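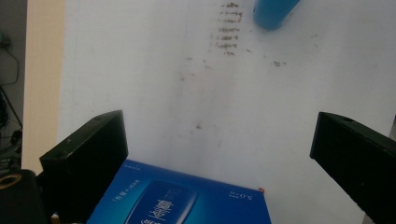 ## 4. Shelf and Tabletop Handling of Packaged Goods

**Figure 3.** Carton handling on the white worktop, from the wrist viewpoint. The blue carton lies between the two fingers, with its printed characters inverted relative to the view. Part of a blue cylindrical object is visible farther out on the surface.

### 4.1 Scope of the task

The question in this section is narrow. We ask whether a two-finger gripper, driven by a policy trained only on human demonstrations, can do the small sorting work that fills much of a shop assistant's day: pick up a boxed item, turn it so that the label faces the customer, and put it down next to its neighbors. Mopping, folding, and cooking are treated in Section 5. We chose carton handling first because the object is rigid, the faces are flat, and success is easy to judge.

The item set was drawn from the stock list of a Trevance convenience store and includes cartons, bottles, and cups. Demonstrations were recorded with the Dilto hand-held gripper by operators who had worked at least one month in retail. The full set holds 3,367 demonstrations, of which 458 were set aside for validation and never used in training. The policy was then run on an Imwood arm fitted with fingers of the same shape as those on the hand-held tool.

### 4.2 Perception under ordinary surface conditions

Most published tabletop results use a plain, freshly wiped surface. Shop counters are seldom in that state, and we did not clean ours between recordings. The surface in Figure 3 carries gray and brown smudges, including a column of short dark streaks near the far object, along with scattered specks. Brightness is also uneven across the white area. To a person these marks are of no interest. To a segmentation model trained on clean backgrounds they are a regular source of small false regions, and in early runs the planner sometimes treated such a region as a thin object and chose a path around it.

Two changes dealt with most of this. First, candidate regions with no measurable height above the fitted table plane were dropped before planning. Second, training crops were drawn from marked surfaces as often as from clean ones. The height test alone was not enough, as the depth estimate becomes noisy over glossy packaging and the fitted plane shifts when a large carton fills the lower part of the view.

Glossy print raises a separate problem. The carton in Figure 3 has a blue gradient finish that brightens toward the middle, with a darker panel in the center. Edge detectors respond strongly to the border of a panel like this and may report it as the outline of the object. A grasp planned on the panel is too narrow, and the fingers then come down on the top face of the box. We therefore take grasp width from the outer contour only, and reject any contour that lies fully inside another of similar color.

### 4.3 Label orientation

Facing a product requires the machine to know which way up the print is. Text arrives in any rotation, and a carton close to the fingers is often only partly in view. In Figure 3 the large white Chinese characters on the top face appear upside down, and the lower part of the carton is out of view. A text reader tuned for upright lines fails on such input, so each crop is passed through the reader at four rotations and the most confident result is kept. The short string "5.0" on the same face is a useful check in this case: its digits give a second estimate of rotation that does not depend on the character model.

Slanted lines near a box edge remain hard. Where the two estimates disagree, the policy lifts the item, turns it a quarter turn, and looks again. This costs time but rarely leads to a drop.

### 4.4 Physical trials

Each of the 3 test layouts was run 100 times on the arm. A trial was stopped by the operator if a finger pressed on the top face of an item or if a neighboring item was pushed off the counter. The Bawa controller, which uses hand-written grasp rules and no learned component, was run on the same layouts for comparison.

The learned policy completed more trials than Bawa in every layout. Its advantage was largest where a carton and a rounded item shared the counter, and smallest with cartons alone - there, simple rules do nearly as well. Failures clustered in the final placement, mostly with cartons set down at a slight angle to the row. A shop assistant corrects this with a nudge of the hand. Our policy has no such motion, and the demonstrations contain few examples of it.

On this evidence, picking and turning boxed goods is within reach of current hardware. Neat placement beside other stock is not yet dependable enough for unattended work, and we return to it in Section 6 with a version of the policy that includes a corrective push.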